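About Skendberg

Last updated: 01/06/2018

Skendberg is a small company that teaches robots kitchen work by showing them how it is done. We were started by Huia Sutcliffe, who had spent years writing motion programs by hand and wanted a quicker way. We are a team of five and work out of a unit in Amthorpe.

Most of our jobs are done by remote control. An operator moves a pair of hand controllers and the robot's two arms follow. Every run is recorded, the poor ones are labelled as poor, and the good ones go to the customer. Our longest set so far is 596 runs of one table-clearing task, done for Zirneck.

New operators train for 3 weeks before their recordings count. They begin with bowls, one colour and one size, and move on to clear glass when their trainer is satisfied – glass is harder to judge through a headset.

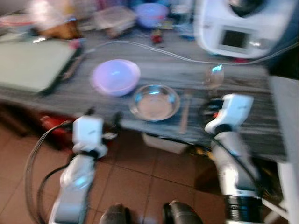

We also teach by hand, where the operator holds the arm and guides it through the motion. It is slower, but some customers prefer it for stirring and wiping.

Visitors are welcome by arrangement. Please wear closed shoes.

This site uses cookies. By continuing to browse you accept our cookie policy.

Comments

Sproģis: Do you take on part-time operators?

Skendberg: Yes, mornings only at present. Send us an email.

tilly_m: Came through with my TAFE class in June. Steering the arms is harder than it looks, my neighbour dropped the spoon every time.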